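Keeping Black Clothes Black: Laundry Notes from a Small Apartment

Posted Dec 7, 2022 by Janelle Villanueva

I own, by conservative estimate, one color of clothing. It started as a work dress code and hardened into a personality. Black is supposed to be the low-effort choice, and for the first three washes it is. After that you are the owner of several items in shades a paint store would call Wet Sidewalk.

Most of what follows I learned by ruining something. A few bits came from Genji Tsuchiya downstairs, who ran a dry cleaning counter for years and still winces when he sees me with a laundry bag.

Before the wash

Turn everything inside out. Yes, the socks too if you have the patience, and I don't. The fading you see is mostly abrasion, cloth rubbing on cloth, so let the side that faces your shins take the beating.

Zip the zippers. Check the pockets. One paper tissue will cover a full load of black laundry with a thoroughness I have never managed with wall paint.

Keep towels out. Towels are where lint comes from.

The wash itself

Cold water, short cycle, and less detergent than the cap suggests. The cap was designed by people who sell detergent. Too much of it leaves a chalky film that looks exactly like fading, and I once threw out a perfectly good shirt over it. If your blacks look dusty straight out of the machine, run them again with no detergent at all before you start mourning.

My washer spins at 900 and that is plenty. Kuldeep Ahuja, my brother-in-law, has one that goes much higher and he is very proud of it. His pants come out looking like walnut shells.

Drying on a rack

The dryer is where black goes to die, so hang things up. Any rack with a round bar will do. Mine is a Zuldale, bought secondhand, and it has outlived two sofas.
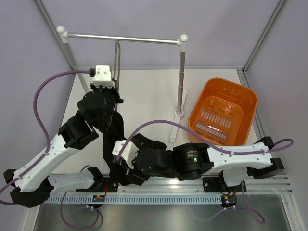 Black cloth in a narrow twist, a towel rack at the back.

Shake each piece hard, once, before it goes on. Smooth the seams with your hands while the cloth is damp, and give the waistband a tug sideways. Leave a gap between garments, even if that means doing laundry in shifts like a coal mine. And keep the rack away from the sunny window! I know it dries faster there. It also bleaches a stripe along every fold, and you will wear that stripe to a funeral.

Pants, in particular

Pants slide. They wait until you have left the room and then they slide. Put a clip on the bar at the waistband, or fold them over far enough that the two sides weigh the same. Check the hems while you're there, too, as a hem that dries in a heap stays in a heap until you iron it.

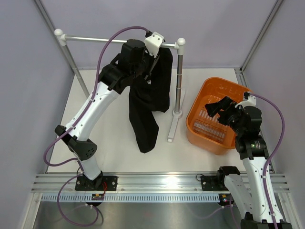 Ironing without the shine

If you do have to iron, iron inside out, on low, with a thin cotton cloth between the iron and the pants. Press and lift. Dragging a hot iron across black polyester gives it a gloss like a bowling ball, and I have found no way back from that. White vinegar on a damp cloth helped a little on wool, and made me smell like a salad.

Lint

Sticky rollers work and cost a fortune over time. A damp rubber glove works nearly as well. Put it on, stroke downward, rinse it, repeat. The cat hair rolls up into a little sausage that you can show to the cat.

Don't bother going over a whole garment.

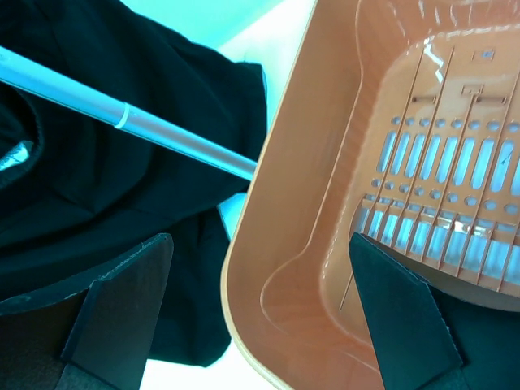
Do the seat, the knees and the front, and let the rest go. People are mostly looking at their phones. For pilling, a battery fabric shaver is fine if you keep the cloth flat and your temper even. I went through the elbow of a sweater in June and it was entirely a temper problem.

Dyeing it back

Box dye will rescue cotton and linen. It does very little for polyester, and the thread in the seams is often polyester, so your revived black jeans may come out with crisp gray stitching. I tell people it's a design choice. Use an old bucket, wear gloves, and wipe the sink before anyone else in the household gets up.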